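August
Posted by admin
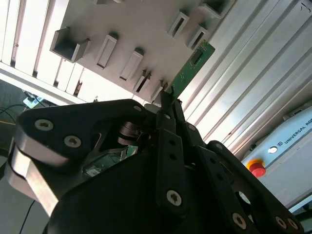

Silver hex-socket screws in flat black plate.

The louvred awning on the west side of the house is a Kondier, bought second-hand in Folmont for $380 and put together in an afternoon. It is held together with M4 socket head cap screws, 80 of them, in stainless, going into tapped aluminium brackets. Last winter I needed to take one louvre out to straighten it. Five of the first eight screws would not move, and two of those rounded out at the socket.

I have since had every screw out of it. Notes follow, mostly so I can find them again.

The stuck screws were all on the lower rail, where water sits. Stainless in aluminium is a galvanic couple, with the aluminium as the part that suffers. The corrosion product takes up more room than the metal it came from, so the thread tightens on itself. Salt makes it worse. We are close enough to the water that the car windows need wiping most mornings.

The upper rail is under the eave and came apart with no trouble at all. Same screws, same brackets, same original assembly with nothing on the threads.

Rounding is a separate problem. An M4 cap screw takes a 3 mm key, and there isn't much depth in the socket to begin with. Mine were packed with grit and spider web. A key pushed into a dirty socket seats perhaps halfway, feels fine, and then turns inside the head. I now clean each one with a scriber and a squirt of degreaser, then tap the key home with a small hammer. It takes a while over a full rail.

The key matters as well. The ones in the kitchen drawer came free with flat-pack furniture and the corners are visibly radiused. I replaced the lot with an Ehlers set, straight ends and ball ends. Ball ends are for running a loose screw in at an angle. They have much less contact area and shouldn't be used to break a tight one. I knew this and did it anyway on the second screw, and that is one of the two that rounded.

For the stuck ones, in the order I tried things:

Penetrating oil overnight. Shifted one out of five. The heads sit flush against the bracket and I doubt much oil got past them.

Heat. A hot air gun on the bracket for a few minutes, then the key. Aluminium expands more than stainless for the same temperature rise, so the hole opens up slightly around the screw. Two more came out this way. The powder coat on one bracket went a bit yellow.

Drilling. The two rounded heads were drilled off, using a bit just over the shank diameter, and the louvre lifted away. This left a stub on each that could be gripped with locking pliers and wound out, after more heat. One bracket thread was poor afterwards and I put a wire insert in it.

Replacement screws came from Gedberg, A4 stainless in place of the original A2. The grade helps with staining on the head. It does nothing useful for the galvanic problem and I wouldn't pay extra for it on the upper rail. I did in the end, only to keep one size and one grade in the box.

Every thread got anti-seize on the way back in, a thin smear on the first few turns. Anti-seize lowers friction, so a dry torque figure will overtighten a coated screw. The Kondier sheet gives a dry figure only. I backed it off by a quarter, which is a guess, and nothing has rattled.

I left threadlocker off. It does seal the thread to some extent and plenty of people use it for that purpose on outdoor gear, but I wanted the screws to come out with hand tools. If the louvres start working loose in wind I may change my mind on the pivot screws.

Sockets on the lower rail now have a dab of grease in them to keep the grit from packing down. It wipes out with a rag.

Plan is to pull three or four from the lower rail after 12 months and look at the threads. I've put a paint dot on the brackets that had stuck screws so I pick from those.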